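Stikonix Omis arm: long review
Posted by Seon-mi Ki in Shop Gear
January 2025

The question I get most from people who run small shops is whether a robot arm can clean up a bench yet. I mean the ordinary end-of-day stuff: tools back in the holder, rags in the bin, parts back in their bags. I have been using the Stikonix Omis since November, so I can give a partial answer.

The version I tested is the single arm with the two-finger gripper and the standard software. I did not buy the second arm. Setup took most of a Saturday. The manual is clear on wiring and poor on everything after that, and the first calibration failed until I moved the base closer to the table. After that it held its settings.

What I asked it to do

Three chores. Put hex keys and drivers back in a rack. Drop rags and clothing into a plastic storage bin. Sort small parts into dishes. I ran the rack job the most, 100 tries over several weeks, with the same holder in the same spot. It managed 29 with no help from me. Many of the others got as far as the rack and missed the hole by a hair, and then somebody had to reach in and finish.

T-handle keys are a hard test. The handle is wide, the shaft is long and thin, and when several are lying across each other the arm has to pick one without dragging the rest. A parallel jaw will close on the handle well enough. Turning the tool so the shaft points straight down is where the time goes. A person does this without looking.
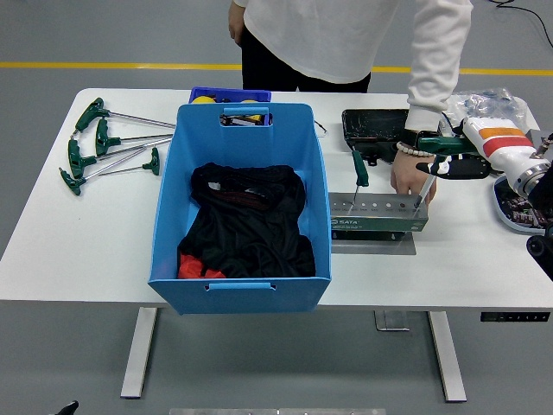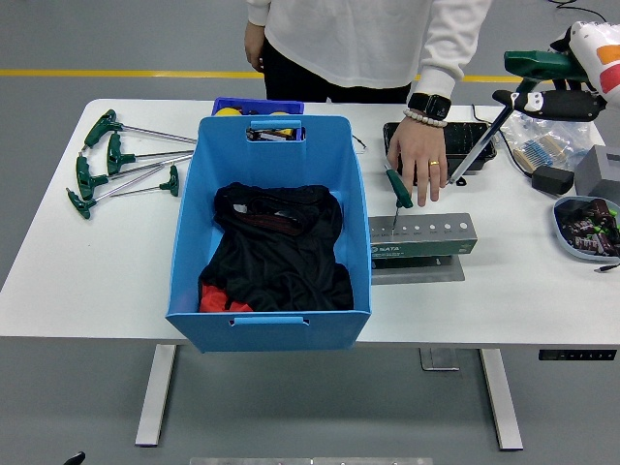

Green-handled tools, the SATA holder and the storage bin on the bench, with the gripper at the right.

Picking up

Good. The fingers have a decent grip on hard plastic handles and I had few drops. Shiny shafts confused it more than handles did, mostly under the overhead lights. Turning off one row of lights helped.

Placing

Weak. The holes in a tool holder leave very little room, and the Omis pushes down before it is lined up. There is a setting for softer contact, three menus deep. Turn it on the first day.

Cloth

Better than I expected if all you want is cloth in a bin. It grabs a shirt anywhere, lifts, and lets go over the bin. It will not fold anything. Stikonix says folding is coming and I would not pay for it in advance.

Small parts

I gave up on this one. Loose parts in a dish need a finer gripper than the one in the box.

Speed and noise

Slow. I can clear the same bench and sweep under it before the arm is done with the keys. The noise is fine, and you can talk over it.

Compared with the Jodus

I had a Jodus arm for a while before this. The Jodus is faster and feels stiffer, but its software would stop on any bump and need a restart. The Omis recovers and tries again. For tidying I would take the Omis. For moving the same box all day, the Jodus.

Should you buy it?

If you teach, or you like writing your own routines, yes. If you want the bench clean when you come in Monday, wait. You will be standing next to it with a hand out for a good part of every job. Goodwin carries spare finger tips, and you should order a set with the arm. Mine wore down by the sixth week.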